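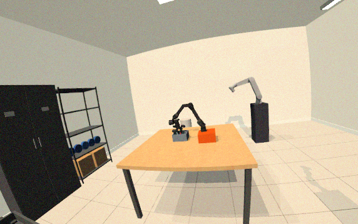 Fig. 1. Rectangular table with a wood-grain top. The near edge faces forward and the sides narrow toward the back.

Prustport Evening School
Drawing for Interiors, Handout 19
One-point perspective: setting up a room and the flat surfaces in it
Revised June 12, 2024

Bring to class: two sheets of layout paper, an HB and a 2H pencil, a long ruler, a set square, masking tape. The drawing boards in the Willero Room are for shared use and stay there.

1. Terms

Picture plane. An imaginary sheet of glass standing upright between you and the room. Your drawing is what would be traced on the glass.

Station point. Where your eye is. It does not move during the drawing. If you lean over to check something, you have a new station point and the measurements no longer match.

Horizon line. A level line across the drawing at the height of your eye. Sitting down lowers it and standing up raises it. It has nothing to do with whether the real horizon can be seen.

Vanishing point. In one-point perspective, all level lines that run straight away from you meet at a single point on the horizon line. We mark it VP.

2. When one-point applies

Use one-point when one face of the room or object is parallel to the picture plane. The front edge of a table drawn this way is a level line. The side edges head for the VP. Edges at the back that are parallel to the front edge are also level, and shorter.

If the object is turned, even a little, its sides no longer run to the same VP as the walls. That is two-point perspective and is covered in the next handout. Please don't mix the two on one object. You can have a turned chair in a one-point room, but the chair needs its own pair of vanishing points on the same horizon line.

3. Setting up the room

a. Draw the back wall as a rectangle, to scale. Leave plenty of paper on all sides.
b. Draw the horizon line across the whole sheet, lightly, in 2H.
c. Mark the VP. Dead center gives a stiff result. Move it a little left or right.
d. From the VP, draw lines out through the four corners of the back wall. These are the edges of the floor, ceiling and side walls.
e. Stop the lines at the edge of your drawing area.

Most mistakes at this stage come from a ruler that slips off the VP. Some students push a pin into the board at that point and rest the ruler against it.

4. How much smaller is the back edge?

Depth can be judged by eye, but you should be able to work it out once. The rule is:

drawn size = real size x D / (D + z)

D is the distance from your eye to the picture plane. z is how far the edge lies behind the picture plane. Keep both in the same unit.

Worked example. A worktop is 1,000 mm wide and 490 mm deep. Its front edge touches the picture plane and your eye is 1,000 mm from the plane.

Front edge: 1,000 x 1,000 / 1,000 = 1,000 mm
Back edge: 1,000 x 1,000 / 1,490 = 671 mm

The same rule works for heights measured from the horizon line. Say your eye is 55 cm above the worktop. The front edge is drawn 55 cm below the horizon line. The back edge is drawn 55 x 1,000 / 1,490 = 36.9 cm below it. The whole top therefore takes up 18.1 cm of height on the drawing, before you scale it down to fit the paper.

Try it again with the eye at 2,000 mm from the plane. The back edge comes out at 803 mm and the sides look closer to parallel. Moving back flattens the view. Moving in makes the sides slope sharply, and past a certain point the surface looks stretched at the corners.

5. Thickness, legs and grain

A top has thickness. Draw the front edge as a narrow band, with the same depth all the way across. It often reads as a different tone from the upper surface, so shade it separately.

Upright legs stay upright in one-point perspective. Sloping legs should be plotted from two points, the foot on the floor and the joint under the top, and then connected. Back legs stand on lines that run from the front feet to the VP.

Wood grain running front to back follows the VP lines. Grain running side to side stays level but gets tighter with distance. Draw less of it than you think you need, and fade it out toward the back.

6. Paper and scale

Rusov layout paper takes 2H lines well and erases cleanly. Uniyal tracing pads are fine for overlays but tear if you rub hard. Work at 1:10 for furniture and 1:20 for rooms. Write the scale in the lower right corner.

7. Homework

Draw a table in your own home in one-point perspective at 1:10. Measure the width, depth and height first, then your eye height when seated. Show the horizon line, the VP and your working for the back edge. Leave the construction lines in. Shading is optional.

Anyone who missed the December session on scale rulers should read Handout 4 before starting.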